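Practice Board FAQ

Questions we get about the Erora practice board, the gray one with the chip pocket and the memory slots. Typed up fast between classes, will tidy later. If yours isn't on here write to the address at the bottom.

What is it?

A practice board for fitting computer parts. Matte gray plate, square pockets for processors, a row of narrow slots for the thin cards, a few raised blocks. You seat things, take them out, seat them again. Nothing powers up. It is for hands.

Is it a real motherboard?

No. No traces, no pins to bend, no battery. People were wrecking real ones, we went through a whole shelf of them in one April. The plate is the answer to that.

Are the chips real?

Yes, dead ones. Real weight, real metal lid on top, green edge round the outside. We buy them by the box from Gkikas, who pull them from scrapped office machines. Last box was 500. Some have scratches on the lid, doesn't matter for this.

How do I hold the chip?

By the edges. Two opposite sides, thumb and middle finger. Don't pinch the corners and don't palm it. Yes the underside is already dead but you're learning a habit, so keep your fingers off it.

Which way round does it go?

Square pocket, so it'll drop in any of four ways. On a real board only one is right. Dalva Cordeiro marks one corner of the chip and one corner of the pocket with paint pen for new groups, then wipes it off for the second session. Ask her for the pen, it's not in the kit.

How do I know it's seated?

Look across the lid from the side, light behind it if you can. One side higher than the other = not seated. Lift it straight up and start over. Do not push the high side down!! That is how real sockets get ruined.

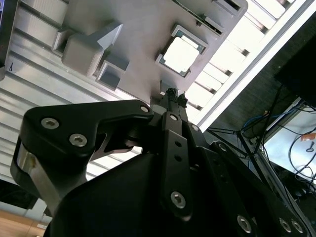

Same goes for the slots. Line the card up over the whole length first, then press both ends together. If one end goes in and the other is standing up, pull it and go again.

Can I put a chip in any pocket?

Any chip pocket on your plate, as long as the size matches. Two sizes of chip in the bag. If it rattles it's the wrong one. If it won't go down it's also the wrong one, or there's grit in there, see next.

How do I clean the pockets?

Dry soft brush, the kind for keyboards. Compressed air is ok. No sprays, no alcohol, it leaves shiny patches on the gray and then you can't judge the level so easily. Wosus sell a brush that fits but honestly any small one.

Does the board have to lie flat on the bench?

No. It bolts to ordinary slotted aluminum profile. Flat, upright, tilted, whatever. Start flat. Tilted is harder and you should only use chip pockets with a snug fit, loose ones will dump the chip on you.

What bolts?

Whatever fits your profile. The holes in the plate take the common size and there are 3 spare nuts in the bag. Snug, not tight. If the plate bows the pockets go out of square and then evrything is annoying.

The light glares off the chip lid. Help?

Turn the lamp, not the board. Light from one side is best. Straight overhead makes the lid go white and you lose the edges. Man-sik Do puts a sheet of baking paper over the lamp in his room, works great, keep it well clear of a hot bulb though.

How long till someone gets good at it?

Depends. Most people in our classes are steady after some 700 tries, which sounds like a lot but goes quick, a few evenings. Do the slots as well as the chips, people skip the slots.

What's in the box?

The plate, a bag of chips, a bag of cards, spare nuts, one printed sheet. No bench, no profile, no lamp.

I lost a chip. Can I buy one?

Yes, singles or a bag. Tell us large or small. Check the floor first, then your sleeves.

Can I get the plate in another color?

We did try white with Uvlow, looked nice, was horrible to work on under a lamp. Gray only for now.

How much is it?

52 for the plate alone. Full kit price is on the order sheet, which is getting redone this week so email and we'll send teh current one.

Do you take returns?

Plates yes if not drilled. Chips no.

Print this page | E-mail this page

14 comments | 9 shares

Contact the Erora bench team | Copyright Erora, all rights reserved | Back to top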